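Ponden Textile Care Workshop
Bench notebook, household linens
July, Friday. Entry opened 8:40 a.m.

Subject: Dimensional change and surface wear in cotton bedding, continuation

Carried over from the previous entry: the Raju percale had been left on the conditioning rack overnight and was ready for measurement. The Goto twill was not, the rack having been loaded in the wrong order. The twill was moved to the upper rail and will be measured last. Colleagues who load the rack in the evening are asked to put the heavier cloth in first and to write the time on the tag.

Room conditions were steady through the morning. The chart recorder shows a brief rise in humidity before opening, when the wash room door stood open for the delivery. The pen returned to its usual line before any specimen was handled, and no correction has been applied.

1. Shrinkage, Raju percale

All specimens were cut from lot 663. The benchmarks were inked before the first wash and remain legible on every piece except the corner specimen, where the warp mark has bled into the cloth. That piece is kept in the set for appearance only and has been struck from the length table.

The percale has now been through 4 wash and dry cycles. Loss in the warp direction continues, but more slowly than it did between the first cycle and the second. The filling direction has hardly moved since the start. This agrees with the mill's own remark that the cloth was held under tension lengthwise during finishing, and that most of the strain would come out early. The workshop had expected the movement to stop by this point. It has not stopped, and the series will be extended.

A note on method. The steel rule was laid on the cloth by two people independently and the readings compared before either was written down. Agreement was good on flat specimens and poor on any specimen with a seam. The seam draws up during drying and lifts the cloth beside it, so that the rule rests on a small ridge. Pressing the ridge flat by hand gives a longer reading than leaving it alone. For the present the instruction is to leave it alone and to write "seam" beside the figure.

2. Elastic and corner fit

Some space is given here to fitted sheets, since the inquiry that began this work concerned them. The complaint as received was that sheets which fit when new would no longer stay down at the corners after a season of use. The inquirer blamed the elastic. Our working view is that the elastic is only part of the matter. When a sheet loses length, the corner pocket is pulled inward and the elastic is asked to hold cloth that is already too short. New elastic sewn into a shrunken sheet does not cure it, as was shown on the bench last month.

The opposite fault also occurs. Where the panel is generous, the cloth travels across the mattress and gathers in long shallow creases. These are harmless to the fiber, although a person lying on them will say otherwise, and over a long period the same fold line may begin to show wear.
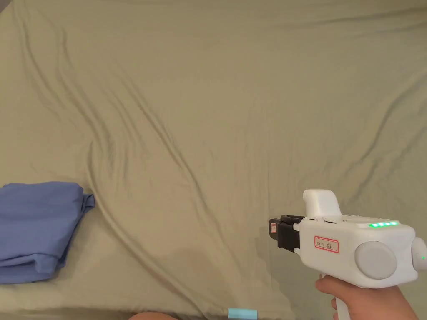
Khaki fitted sheet, with the folded blue cloth at left.

The distinction between a slack sheet and a tight one ought to be recorded at intake, and the present intake card has no place for it. A line headed "Fit as received" will be added at the next printing. Until then, write it in the margin.

Elastic removed from the returned sheets was stretched on the hanging frame and left under load until midday. The covered type recovered well. The bare type recovered less well and had gone tacky in places, most likely from heat. Care labels on the returned goods called for low heat, but a label is no evidence of what was done at home. No conclusion is to be sent to the inquirer on the basis of the elastic alone.

3. Abrasion

The rub tester was run to 2,000 cycles on the percale and stopped for inspection. Slight fuzzing was present at the center of the disk. There was no yarn break. The change in shade was small and was judged in the north light cabinet by the usual side-by-side comparison with an unrubbed piece from the same lot.

The reverse of the specimen was also examined. It showed a faint ring where the clamp had gripped it. This ring must not be mistaken for wear. It has been mistaken for wear on an earlier occasion, and the matching page in the old notebook carries a correction in red.

The felt backing under the left station is compressed and should be replaced before the twill is run. A compressed felt lets the specimen sit low, and the rub becomes lighter than the dial suggests. Replacement felts are in the flat drawer beneath the cabinet, behind the gray scales. The drawer sticks in warm weather and should not be forced from one side.

4. Detergent residue

The Ullero powder used in this series dissolves slowly in cold water. Pale specks were found on two of the darker specimens after the cold program, mostly inside the hem. They rinsed out completely under the tap, so they were undissolved powder and not a finish defect. The hem is the natural place for it to lodge, being folded and poorly flushed.

Two courses are open. The powder may be dissolved in a jug of warm water before it goes into the drum, or the series may be moved to a liquid. The first keeps the series comparable with the earlier cycles and is preferred. Those running the machine should stir until no grains can be felt at the bottom of the jug, and should rinse the jug into the drum afterward so that the whole dose is used. 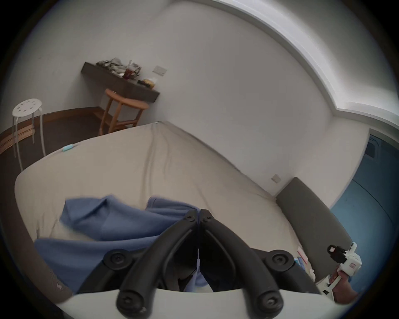 It was also observed that the rinse water taken from the overloaded drum remained cloudy after the final rinse, while that from the correctly loaded drum was clear. The loads were otherwise alike. Overloading is a common habit in the home and probably accounts for a fair share of the stiffness that people report in line-dried bedding. A proper trial would need a range of load sizes and a means of judging stiffness that does not depend on the hand of whoever is on duty. The cantilever gauge would serve if the slide were repaired. A request has been entered.

5. Storage folds

A short paragraph is owed on folding, a matter raised at the bench meeting and postponed. Bedding held in store for long periods should be refolded along different lines from time to time. The crease at the outer fold receives the light and the dust, and in dyed goods it may fade to a visible stripe long before the rest of the cloth has changed. The museum practice of padding each fold is sound but is more than a household will do. Our leaflet should recommend refolding with the change of season, along with keeping the stack away from raw wood shelving, and should say no more than that.

The draft leaflet as it stands also advises ironing before storage. The workshop does not support this for goods that have been starched, and the sentence should come out. Starch attracts insects and stiffens the fold, and ironing it in makes both worse. The rest of the storage page may stand as written, apart from the spelling of "selvage," which varies from one paragraph to the next.

6. Equipment

The Goto dryer completed its program each time but sounded the filter warning on the last run. The filter was clean. The seat behind the filter was packed with lint, evidently for a considerable period, and has been brushed out. This should be added to the closing list for the wash room.

The balance was checked against the brass weight before use and again at noon. Both readings were within the limit posted on the wall. The small table it stands on rocks slightly when the window side is leaned upon, and a folded card has been put under the leg as a temporary measure. A proper foot is wanted.

The marking pen that bled on the corner specimen has been discarded. The remaining pens of that make are to be tried on scrap percale and carried through a full wash before any of them is used on a numbered piece.

7. To be done

Measure the Goto twill when it comes off the upper rail. Enter warp and filling on separate lines.

Replace the felt at the left station, then run the twill to the same cycle count as the percale.

Start the next percale wash with the powder dissolved beforehand. Mark the change of procedure plainly on the run sheet.

Reply to the inquirer to say that the work is in progress and that the sheets are still required here. Ask which drying method was used and whether the mattress was replaced during the same period, a deeper mattress being capable of producing the whole complaint without any shrinkage at all. This question should have been put at the outset.

Entry closed 4:15 p.m. Rack loaded, heavier cloth first, tags timed.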